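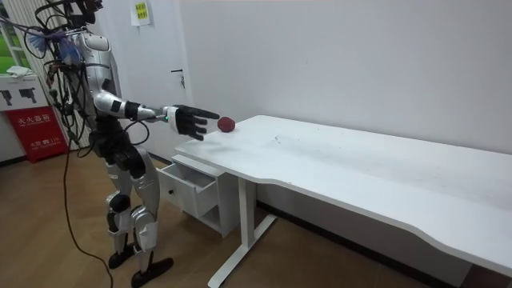 Skornbridge opens second collection room for humanoid grasping examples

13/03/2022

Skornbridge has put a second room into service for recording manipulation examples on a full-size humanoid robot. The room will produce training data for Rellen, the company's learned control policy for picking up and placing small objects on desks and shelves.

The first task on the schedule is a single-object reach and grasp. The robot stands at one end of a white desk, extends one arm at close to shoulder height and closes a black multi-fingered hand on a small round red object near the desk corner. Each attempt is stored as one example, from the start of the reach to the return of the arm to its rest position. The target for the task is 200 accepted examples for each starting position of the object, with 5 starting positions in the current plan.

Examples are gathered by teleoperation. An operator wears a tracked glove and moves the robot's hand in real time while the system records joint angles, commanded positions, finger currents and video from a fixed camera. The operator marks the end of each attempt with a foot switch. A second person reviews the recording the same day and either accepts it, trims it or rejects it. Attempts in which the hand touches the desk before the object are kept in a separate set - they are not used for training at present, but the team expects to need them when it starts work on recovery behavior.

The desk was chosen for its curved front edge. In the first room, all examples were recorded at a table with straight sides, and the policy learned to line up the forearm with the edge before reaching. On any other furniture it paused or approached at the wrong angle. The new recordings are intended to break that link. The operators have also been told to vary the robot's foot placement between attempts, with one foot forward in part of the set and both feet level in the rest.

Power and data still reach the robot by cable. Skornbridge says an untethered session is limited by battery changes, and that the wired arrangement allows longer blocks without a restart. The cost is in setup: the cables have to be checked for slack before each block, and any attempt in which a cable limits the arm is thrown out. Joint calibration is repeated every 2 hours.

The recordings are handled by Gralico, a storage and labeling tool written in-house. It aligns the video with the joint data, flags dropped samples and assigns each example to a training or held-out set. The held-out set is divided by session and never by individual attempt, so that two nearly identical reaches from the same block cannot end up on both sides. Earlier results were scored with a split by attempt, and the company has withdrawn those figures from its project page.

A first version of Rellen trained on material from both rooms is due in May. By then the team plans to have 800 further accepted examples from a second task, in which the robot moves an object from the desk surface into an open drawer. That task puts the hand below desk height and will require a new set of joint limits for the shoulder and wrist.

Evaluation will be carried out by Ladefoged, a contract test lab that has had no part in the recording. It will use objects and furniture that do not appear in the training set, and will report the grasp success rate separately for each starting position. Skornbridge has agreed to publish the scores together with the list of rejected trials.

No decision has been made on releasing the examples outside the company. The file format is documented and a small sample set is being prepared, but the video has to be reviewed for background material before it can be shared.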